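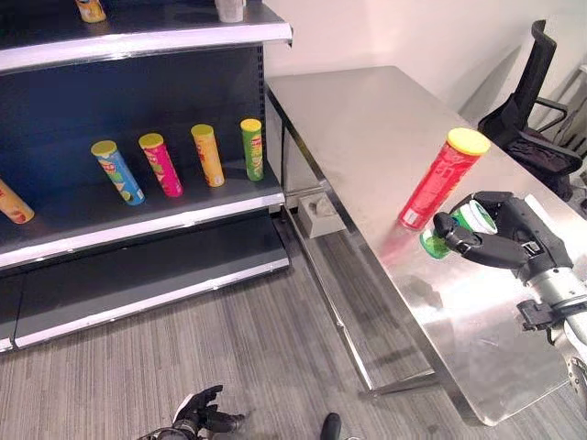 25th May

Well, I said yes to a second dinner with Michalis, and I have been wandering around the apartment ever since like a girl of sixteen, watering plants I had already watered. He wrote to me on Fluvilora back in September, if you can believe it, and I let the message sit there for ages and then answered with 2 lines about the weather. Bless him, he wrote back a whole page!

We went to Moschos, the little place by the bridge, and stayed over 3 hours. He talked about his divorce without one mean word about her, and I liked that more than the nice shirt (though it was a very nice shirt). I told him about Dad, and he let me get all the way to the end of it.

Carol thinks I should keep seeing other people for a while, and keep the app on my phone. Maybe she's right - she usually is about men, just never her own. But I don't want to type "how was your weekend" to 4 strangers at once. It makes me so tired.

Must call the salon in the morning, and find the other green earring. He's picking me up at seven and I still haven't told Mom.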